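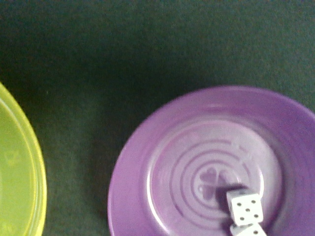
Havdale schools to drop throwaway plates in November

Search this site Enter keywords

18 May 2020

School cafeterias in Havdale will stop using disposable plates this fall and switch to reusable plastic ones, the district said in a notice to parents.

The change covers all 7 elementary and middle schools in the district. It follows a trial at Villanueva Elementary, where 464 students ate from reusable plates through the winter until buildings closed in March.

Florence Pelletier, who runs food services for the district, said the trial cut lunchroom trash by 11 bags a week. The plates are washed on site and go back on the line the next day.

"We had the dishwasher already. It was sitting there most of the afternoon," Pelletier said. "What we didn't have was enough plates, or enough racks to dry them on."

The district will buy the plates and racks from Skastberg, a supplier in the next county that also sells trays to the hospital. The order is for plain plates in mixed colors. Pelletier said the district had asked about a single color but the mixed lot was cheaper, and the kitchens did not mind.

Two of the schools have older kitchens with no commercial dishwasher. Their plates will be collected after lunch and driven to the middle school for washing. A van has been set aside for this — the same one that now carries milk in the morning.

Some parents asked whether shared plates were a good idea given the current health situation. The district said the dishwashers run hot enough to meet county rules and that it will follow any new guidance before students return. If lunches have to be served in classrooms in the fall, the start date could move to after the winter break.

Forks and spoons will not change for now. The schools already use metal ones, apart from kindergarten rooms, which will keep their current plastic sets. Leftover paper plates will be used up at summer meal pickup sites.

The notice also says that food scraps from the middle school will go to the Truster compost site on a trial basis. Families with questions about either change can call the food services office on weekday mornings.

We use cookies to improve your visit. By continuing to browse you accept our cookie policy. Accept Manage settings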